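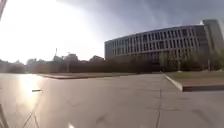
I have lived in Emham for two years and until this month I had crossed the big plaza exactly once, by accident, looking for a bathroom. Now I walk it every afternoon, on the advice of a doctor who said "get outside more" in the tone you'd use on a houseplant.

It takes me 668 steps, corner to corner. Tsz-kin Tsai says it takes him 340, which would make him a giraffe. He also says he's never stepped on a joint between the slabs, so I've stopped accepting data from him.

What I like is how little there is to do. No kiosk selling a nine-dollar pretzel. You get concrete, a row of trees, and the long curved building everybody calls the Radiator, on account of all the fins. I used to think it was ugly. I now think it's ugly but I'd sign a petition to keep it, and I have started defending it at dinners, where I'm not asked back.

The weather in January can't make up its mind. I've had sun in my eyes and a black cloud over my hat in the same minute, and I've learned to carry both the sunglasses and the umbrella and to look like a man fleeing two different countries.

My phone says 3,944 steps for yesterday. The doctor wanted more. I told her I'd go around the hedges.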